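About Boychuk Radio Repair

28 February 2025
By the owner
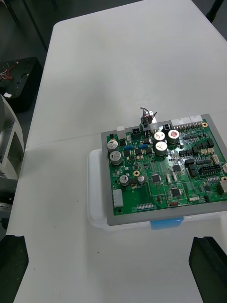
I started fixing radios because my grandmother's kitchen set quit in the middle of a ball game, and she wasn't about to buy another one. I was 12, I had a library book and a very cheap soldering iron, and I made that radio a good deal worse before I made it better! I've been at it ever since, first on a card table in the hallway and now in a proper shop on Promberg Street, two doors up from the bakery. Old tube sets are still my first love, but plenty of what comes in is newer, with a green circuit board and those upright silver capacitors standing on it, and I'm happy to work on those too. Capacitors are usually the first thing I ask about when somebody tells me their stereo hums.

The shop is just me most days, plus my sister on Saturday mornings (she does the books and is much nicer on the phone than I am). We took in 269 repairs last year. Some were quick, a dirty volume control or a broken cord. One was a console the size of a dresser that came down from Fandix in the back of a horse trailer, and it stayed with us until October while I hunted for a dial glass.

How it works – you bring the thing in, I look it over for $23, and I call you with a price. If you go ahead, the $23 comes off the bill. If you don't, you get it back with the screws in it, all of them. I don't do televisions or microwaves, so please don't leave them on the step.

We also run a beginner's soldering night in the back room, once a month in the cooler part of the year. You'll build a little kit radio and take it home. Kids are welcome with a grown-up, and tea is free – bring your own mug if you like a big one.

There are 400 or so old service manuals on the shelves by the door. Come in and look something up, even if you'd like to do the repair yourself. I'll probably talk your ear off about it.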